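Minutes of the Spring Meeting, Watville Allotment and Garden Society

Held Saturday at 10:30 in the long room, with tea from ten. Minutes taken by Yaa Akpalu, who begs everyone's patience with the length, as usual.

**1. Welcome and last minutes**

The chair thanked everyone for coming out in such a wet March, and thanked whoever brought the lemon loaf (there was a second helping for most of us, which is rare!). The minutes of the winter meeting were read and agreed, with one correction: the compost delivery came from Graltport and not from Baloch, and the driver was very kind about the gate.

**2. Plots and waiting list**

All 66 plots are let for the coming season, and we were very pleased to hear it. Two half plots by the lower hedge have changed hands, and the new holders were given a round of applause and a bag of seed potatoes each. The waiting list was gone through name by name, which took a good while, as several people wanted to ask after old friends on it. It was agreed that anyone offered a plot will have 7 days to say yes before it passes to the next person.

**3. Water**

This was the longest item of the morning. The lower tank ran dry twice last July and the path beside it turned to dust, and there was a strong feeling that we can't go through that again. The proposal was to fit a second tank behind the bean rows, fed from the shed roof, and to ask people to water before nine in the morning or after six in the evening during dry spells. Hoses would still be allowed on the upper plots, where the pressure is better, but not left running.
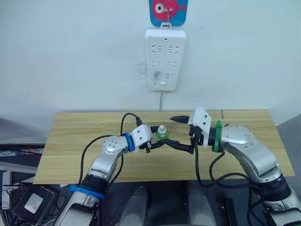

Baloch said he was all for the second tank but wanted it noted that the people on the lower plots carry every drop by hand, and that if hoses are to stay on the upper side then the new tank ought to go as low down the slope as the pipe will allow. He had paced it out himself in the rain and thought the spot beside the old pear tree would do nicely.

There was a lot of warm agreement with this, and a friendly argument about the pear tree's roots. The meeting voted to go ahead with the tank, at a cost of $197 including the tap and fittings, and to settle the exact position on the next work morning when we can all stand and look at it together.

**4. Long room**

The roof over the porch has been patched and the side door no longer sticks. Members are asked to wipe down the tables after potting up, and to switch off the urn at the wall before locking up. The tea rota is on the noticeboard and has several gaps in May.
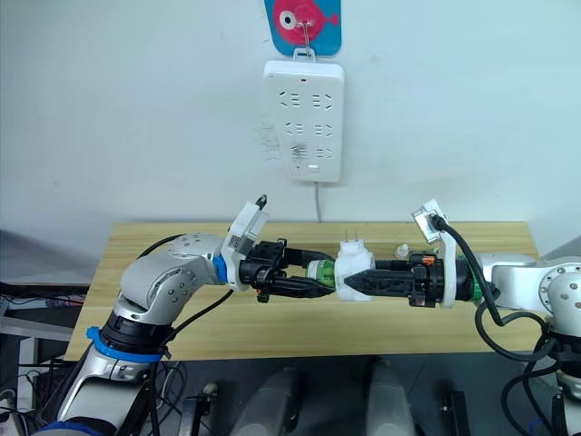

*Item 4: the wall with the fish card and power strip.*

**5. Seed swap and plant sale**

The swap was a happy muddle, as always, with far too many runner beans and hardly a leek to be had. Labels were a trouble again. Please write the variety and the year on every packet, even if you are sure you will remember. The plant sale will go ahead in May, and tomatoes should be hardened off before they come to the tables. Offers of cake are welcome at any time.

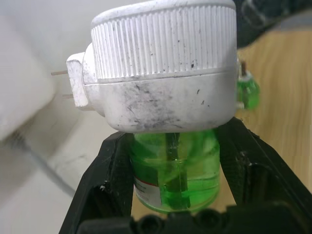 *Plug-in vaporizer with its green liquid bottle.*

**6. Slugs, pigeons and other visitors**

Dramo netting was praised by those who used it on their brassicas, though it needs pegging well at the corners. Beer traps had their supporters and their doubters. It was agreed to keep the site free of slug pellets for another year, for the sake of the hedgehogs.

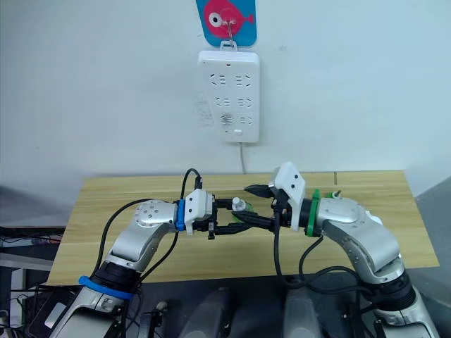

*Long room, the light wooden tabletop and white wall.*

**7. Any other business**

A pair of green gloves and one left boot are waiting in the shed. The wheelbarrow with the flat tire is to be mended before the work morning, and the good one is to be brought back to the rack at the end of each day, please.

The meeting closed at 12:15. Next meeting in June, same room, tea from ten.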